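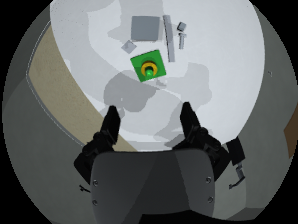
Progress report to the Plenby Foundation: Women in Leadership Programme
Period ending June 2026

The programme completed its second term with 430 women enrolled across the Govano and Boonchu centres. Attendance at the evening mentoring sessions held up well through the spring, and the waiting list for the autumn intake is now open. The new technical careers strand, led by Divya Kandasamy, was introduced for members who wish to move into management in engineering and manufacturing. Its printed handbook covers pay negotiation, sponsorship and board applications. Demand for the strand was greater than planned, and a further group will start in September.

The annual summit drew 521 delegates. Folasade Oyewole chaired the opening panel on career breaks and returning to work, and Saron Derese led the session on raising finance for a first business. Feedback forms asked for longer question periods and a quieter room for one-to-one advice. Both requests have been passed to the venue. 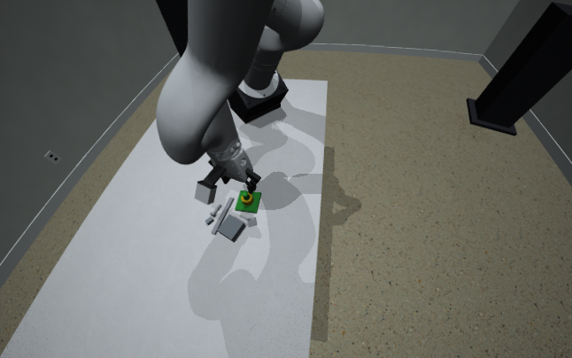
Travel bursaries were awarded to 20 delegates, all of them in their first management post. Two awards were returned owing to illness and have been carried forward with the Foundation's agreement.

Spending remains within the approved budget. The only overspend, of £956, arose from sign language interpretation at the summit and was met from the training line. Pei-shan Yu will submit the full accounts separately.

We ask the Foundation to approve the release of the third instalment and the revised timetable for the Boonchu centre, where the lease is still under discussion.

Lamai Inthanon
Programme Director
Jul 1, 2026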